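Allotment water butts: how many do you really need?

Started by zoila_y in the Britthorpe growers' board

zoila_y
We took on a half plot at the Britthorpe site in June and the nearest standpipe is 60 metres away, uphill on the way back. I want to collect rain off the shed roof instead. The shed is a small one with a single sloping roof and no gutter at the moment. My neighbour says one butt is plenty. The man at the garden centre tried to sell me three. What do people use in practice, and is it worth paying for a new one?

Rizwan Liyanage
One won't last you a dry fortnight. I started with a single 200-odd litre butt and it was empty by the time the beans needed it. I now have two joined with a short length of hose near the top, so when the first fills it spills into the second. Get the gutter up before you buy anything else. I've seen people set out a lovely row of butts with nothing running into them.

If you do go for two, stand them at the same height or the lower one will overflow before the other is full. 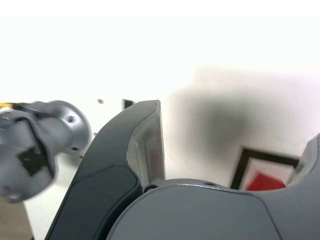

Category: Water and Drainage
Thread moved here from General Chat by moderator

ocello78
Ignore the garden centre. Food-grade barrels, second hand. I paid next to nothing for mine from a pickle wholesaler and they're thicker than anything in the shops. They do smell of vinegar for a month or so. Rinse them well and leave the lids off.

Eusebio Llanos
I disagree about barrels. No tap, so you end up cutting a hole and fitting one, and if you get the hole wrong it drips for ever. A shop butt comes with the tap, the lid and usually the stand. For someone starting out that's worth the extra money. I have the Clalano one and I've had no trouble with it apart from the lid blowing off.

ocello78
Fitting a tap is ten minutes with a hole cutter and a rubber washer on each side. Don't overtighten it.

Eusebio Llanos
Ten minutes if you own a hole cutter.

zoila_y
I don't own a hole cutter. I do have a drill. What about those big square tanks in the metal cages? There's one for sale locally at 78 pounds including delivery to the gate.

Rizwan Liyanage
An IBC. They hold a lot but check what was in it. If the seller can't tell you, walk away. Also look at your site rules, because some places won't allow them. Ours wants them painted or covered as they're an eyesore, and the light turns the water green anyway.

duvan_h
Think about weight too. A litre of water is a kilo, so 400 litres is 400 kilos sitting on whatever you've put under it. I used paving slabs straight on to soil and by spring the whole thing was leaning towards the path. Dig down, put in hardcore, tamp it, then slabs. It took me an afternoon to empty mine and start again.

Orlando Ccori
Seconding that. Also leave enough height under the tap for a full-sized can. I built my stand two bricks too low and had to fill the can on its side all summer.
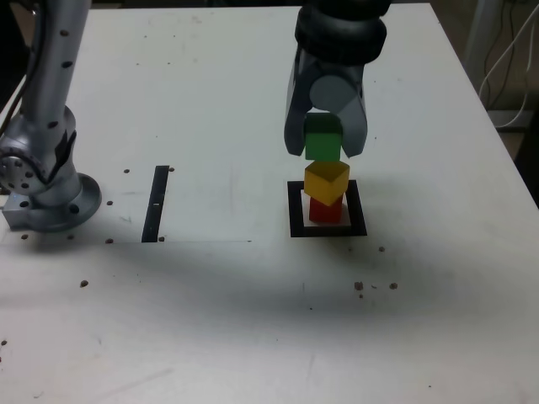 Ospina Lane plots, June
Copying over my notes from our own site's page, as a few people have asked what I ended up with.

The shed roof is felt, with a plastic half-round gutter along the back. I put a slight fall on it towards the downpipe. The first butt takes everything from the roof, the second takes the overflow, and the overflow from that runs into a trench under the raspberries. Total storage with both full is 418 litres. We had a dry spell straight after I finished, so it stayed empty long enough for me to find a leak in the gutter joint that I'd never have seen otherwise. Silicone didn't hold. A new rubber seal did.

I don't put roof water on salad leaves. Beans, squash, fruit bushes and the compost heap all get it.
Orlando

Eusebio Llanos
Is the salad thing a real worry? I've watered lettuce from a felt roof for years.

Orlando Ccori
Probably fine if you wash it. Birds sit on my roof all day so I'd sooner use the standpipe.

duvan_h
I'm with Orlando. And never on seedlings. I lost two trays of brassicas to damping off and switched to tap water after that. It might have been the compost, but I'm not going back to find out.

ocello78
It was the compost.

duvan_h
You didn't see the water.

zoila_y
Right, I've left the IBC. The seller went quiet when I asked what had been in it. I'm going for two ordinary butts with taps. Do I need one of those filter things on the downpipe? Venari do one that clips in.
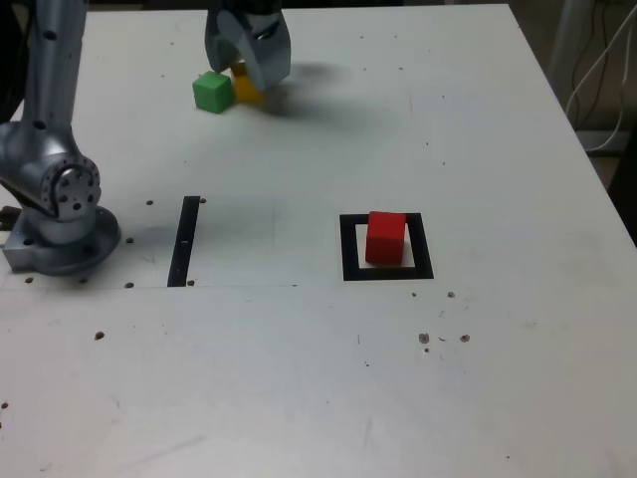 The other thing I can't work out is winter. My dad used to drain his completely and turn it upside down, but the woman on the next plot leaves hers full and says it's never split.

Rizwan Liyanage
A bit of old tights over the end of the downpipe does the same job as the filter. Change it when the leaves drop. For winter I drain mine down to half and leave the tap open a crack in a hard frost. The tap is what goes first, the butt itself can flex a bit.

Eusebio Llanos
Drain it fully and clean it. You need to get the sludge out once a year and winter is the time you're not using it.

Orlando Ccori
Agree with Eusebio on that one. An empty butt does blow about though, so put a couple of bricks in the bottom.

zoila_y
Thanks all. Gutter first, then the base. I'll ask again when I get to the taps.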